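Support > Handsets > Display and touch > Ticket 2302

Search tickets Search

Ticket 2302: Touch stops responding along one edge after adhesive skin fitted
Status: open, awaiting parts
Category: touch / accessories

Reported fault: the touchscreen ignores input along the right-hand edge of the display. Began after a Skindent rear skin was fitted. The customer also uses a Telier screen protector. Handset is a Feltonov, black, software up to date.

Saturday, 09:15. Restarted, no change. Ran the touch test grid with the protector on. Dead strip down the right side, full height. Rest of the panel normal.

Saturday, 09:40. Removed the protector, cleaned the glass and repeated the grid. Same strip, same width. Protector ruled out. Phone turned face down to check the back.

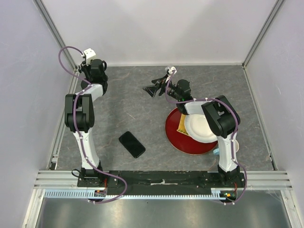

Peeled the skin back from the right-hand corner using low heat. The wrapped edge had been folded over the side of the casing and was pressing against the rim of the display. Trimmed it flush and ran the grid again. The strip is narrower but still present.

Saturday, 11:30. Skin removed completely. Adhesive residue cleared from the rim with isopropyl alcohol and a plastic card. Left switched off for 37 minutes, then retested. Result unchanged from the trimmed test.

Battery reads 2000 mAh in diagnostics. No swelling, back sits level. Not related.

Current view: the display connector is partly unseated, or the panel is damaged at the edge. The skin may have made it worse but does not account for all of it. Do not refit the skin before the connector has been checked.

Next steps:
- Open the handset and reseat the display connector.
- Run the grid 2 times, once cold and once after ten minutes of use.
- If the strip remains, fit the replacement panel on order from Yu.

Customer told that the skin cannot be reused. Ticket stays open until the panel arrives.

3 comments 0 shares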